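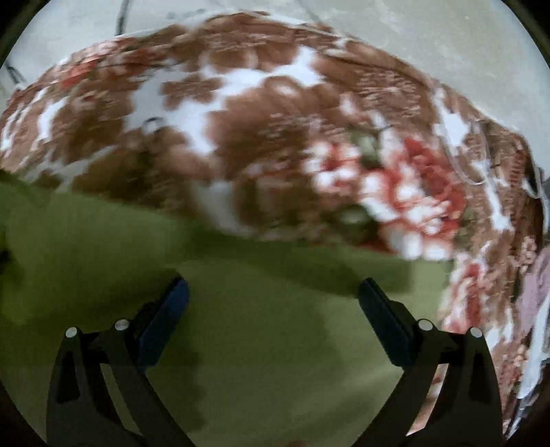
Page last updated: 2021-12-11

Clamel Community Workshop completes hand-held gripper build, opens design files to members

The Clamel Community Workshop is pleased to announce the completion of Abugri, a hand-held two-finger gripper designed and assembled by members at its shared premises. Work on the project began in August.

Abugri is carried in the hand and records what its operator does with everyday household items. The recordings are intended for use in programming a small robot arm, named Zellton, which remains under construction at the workshop. The current series of sessions is devoted to bedding and other soft furnishings, including a floral-patterned blanket and a plain olive-green cloth.

The gripper has 2 black fingers with cut-out sections along their length, each ending in a flat, dark blue contact pad. The fingers carry 4 silver pins or screw heads between them, near the upper joints. The camera's wide, circular view takes in both pads together with the fabric in front of them.

"Cloth is a demanding material for a home-built machine," said Senyo Atinga, who led the build. "A box keeps its shape when you reach for it. A blanket folds, slides and bunches, and we wanted to learn how a person copes with that before asking Zellton to try."

The design went through 9 versions of the finger before the present shape was adopted. Earlier versions were solid and proved tiring to hold over a long session. Members have also rewritten the assembly notes so that the gripper can be put together with the tools kept at the workshop's main bench.

The project was supported by a materials grant from Curnetti, a local hardware supplier, under its program for amateur makers. The grant covered parts and a share of the workshop's machine time.

Drawings, parts lists and assembly notes are now available to all members through the front desk. A build course limited to 20 participants will be offered in the new year, with priority given to members who have completed the workshop's safety induction. Finished grippers may be taken home – recordings made there can be contributed to the Zellton project at the owner's discretion.

Enquiries regarding the course or the design files should be directed to Senyo Atinga at the Clamel Community Workshop.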